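Do You Need the LED Mask? Our Slightly Grumpy Take

Every week a client asks me when Wistdale will start offering red light facials, and every week I say I'm still reading. Makwood's sales rep came by in June last year with a mask, a binder and a price of $2,250, and I've been chewing on it ever since.

The binder says skin looks "renewed" after 28 sessions. Renewed compared to what? The before photos were taken under a yellow bulb and the after photos next to a window. I asked for the full study and got a second copy of the binder.

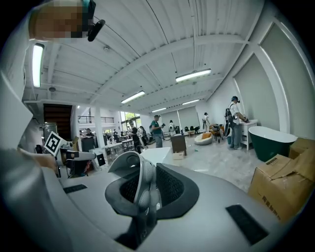
Khải Thân, who does most of our facials, wore the mask at home for the whole run. He thinks his cheeks look calmer. He also quit drinking soda and started using sunscreen that same month, so make of that what you will. I couldn't see a difference, and I look at his face all day.

I'm not saying the light does nothing. Some of you have bought home masks and love them, and lying still for a while in the evening sounds pretty good to me. But I'd have to charge enough to pay the thing off, and I don't want to sell you a package of something I'd shrug at.

So for now it's a no. Ask me again when somebody shows me two photos shot in the same light.

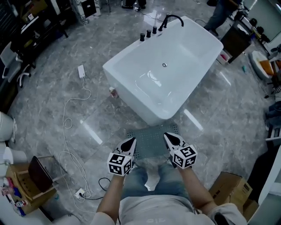

Summer Booking

Brow and lash appointments for June are open. Recep Baysal is taking new clients, mornings only. Please come with no mascara on.

Bohumila Holub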